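Home & Table | Features

The Cloth on the Table

Marina Raptis owns 16 tablecloths and uses two of them. The rest live in a drawer in her hallway in Castunbridge, folded in quarters, and most have a crease down the middle that no iron will take out. She told me this while looking for a third one she was sure she had lent to her sister.

I had gone to see her about checks. Checkered cloth has been easy to find in stores for a couple of years now, and a good deal of it is sold for the table. Some is printed cotton. Some is woven in heavy yarn and could pass for a small blanket, and people put it on the table anyway. Raptis ran the linens floor of a department store until she retired, and she has opinions about all of it.

Her first opinion is about size. A cloth that covers the whole table and hangs down on every side is for company, she says. For breakfast or a bowl of soup she wants something smaller in the middle, with bare table showing all the way around. It comes off in one move, gets shaken out over the sink, and goes back. A big cloth tends to stay on for a week with the crumbs under the salt.

Her second is about color. Black, white and gray checks go with almost any plate, including the odd ones left over from broken sets. Red checks are harder. They look like a restaurant, she says, and if the walls already have red in them the room gets busy.

Mayu Shimada would agree about the walls. She papers rooms for a living, and winter patterns with birds and branches have kept her busy since August. Her advice to customers is to bring home the roll first and the table things second. A wall with leaves, pine cones and birds on it already has plenty of curves, and a square pattern on the table gives the eye something different. Stripes are fine on a plate, she says, where there isn't much of them.

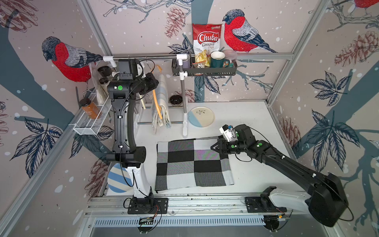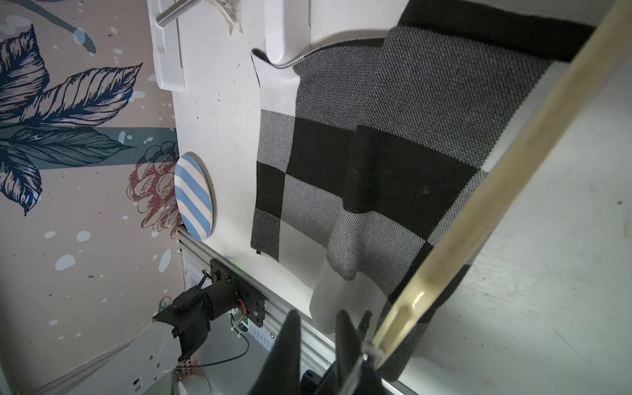
Knitted and loosely woven pieces need different handling from flat cotton. They stretch when they are lifted by one corner, and the corner may never go back. Kedir Negash, who repairs household textiles in a shop behind the Grakwood bus station, sees this often. He asks people to pick up a heavy cloth with both hands, well in from the edge, and to fold it on the table instead of in the air. Fold it along the lines of the squares if it has squares. The pattern tells you whether you are straight.

Negash charges by the hole. A pulled loop costs very little if it comes in early, and he can usually work it back through with a blunt needle while the customer waits. A loop that has been snipped off is another matter. He showed me a throw where somebody had trimmed every snag with nail scissors, and it had opened up in nine places. He was going to need most of a day.

Washing is where the arguments start. Raptis washes everything cold and dries it flat on a towel on the spare bed. Lensa Ejigu, her neighbor, puts hers in the machine with the dish towels and hangs it over the shower rod, and has done so for years. I looked at both cloths. Ejigu's was a little longer in one direction. She said she had never noticed and that it still covered the part of the table she wanted covered.

The thicker ones are slow to dry. Put away damp, they smell by the end of the week. Ejigu leaves hers out overnight before it goes in the cupboard, and she keeps one towel on a rail close by for drips so the cloth doesn't get used for that.

Prices vary a lot. At Fasell, a homewares store on the main street, the printed cotton squares start at 45 birr and the heaviest woven throw is 2000. The manager, Kedir Berhe, says the ones in the middle, about 300, are what people walk out with. He stocks a local label called Lemma that finishes its edges by hand, and he turns the hem over to show customers before they ask. A plain light border is a good sign, in his view, as long as it has been sewn down all the way along. If a corner curls on the shelf it will probably curl at home. He presses his under a stack of trays.

Raptis found the third cloth before I left. It was under the cat's bowl, doubled over, and she decided to leave it there until spring.

January 2022

Contact the editors | © Home & Table | Back to top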